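4.2 Tidying the tabletop

The second group of chores is tidying. We chose it because people in a home do it many times a day without thinking, and because the robot companies often say that it is almost solved. Our results do not support this claim. The sorting chore of Section 4.1 used parts of one known shape, as in a small shop, and there the policy did quite well. A living-room table is a different matter. The objects have different sizes and weights, they stand close to each other, and many of them have no good place to hold.

All tidying trials were run in the Nomer simulator, with two arms fixed at opposite sides of the table. We trained one policy, which we call Ralton, on 4000 simulated demonstrations. The trials for testing were kept separate. In each trial the robot must pick up one named object and put it in its goal place, and it must not knock over the other objects. A trial is stopped after 5 attempts to grasp. Colours and positions of the objects change between the trials, but the table and the furniture behind it stay the same.

Figure 3 gives a typical layout from this group. The cube is an easy object for a gripper with two fingers, as it has flat sides that face each other. The plant is harder. Its leaves spread widely over the pot, and the policy has to learn that the leaves are not the part to hold.

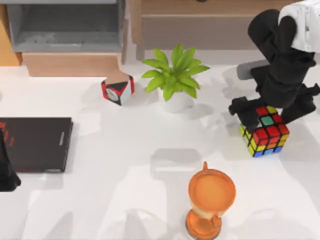
Figure 3. Tidying layout in simulation. One gripper is over the puzzle cube; the potted plant, the faceted box, the flat black case and the orange cup are also on the table.

We ran 1954 test trials in total, and 1651 of them were counted as successful under the rule above. This number looks high, and we ask the reader to be careful with it. Cubes and boxes appear more often than the other objects in our test set, so they pull the average up. The failures are mostly with three kinds of objects. Flat cases lie directly on the table, and the fingers cannot get under them. Cups with a foot are often held by the rim and then tilt during the lift. With plants, the fingers close on the leaves, and in simulation the leaves behave more stiffly than real ones, so even our successes here may be too optimistic.

We also looked at whether the second arm is useful. In principle it could push a flat case to the table edge while the first arm waits to take it. The policy of Cifuentes, which we used as a baseline, has a fixed rule for this. Ralton has no such rule and found the behaviour only rarely. In most trials the arm which is not named in the plan stays near its side of the table, and sometimes it blocks the object that the other arm needs.

Time is another question. A person would not wait long for a table to be cleared. Our robot is slow before each grasp, when it corrects the position of the fingers, and repeated attempts make this worse. We did not try to make the motion faster, because faster motion in the Flirberg gripper model gave contact errors that we could not separate from errors of the policy.

For these reasons we consider the tidying chore as partly solved in simulation and still open in the home. The wiping chores, where contact with the table is wanted, are treated in Section 4.3.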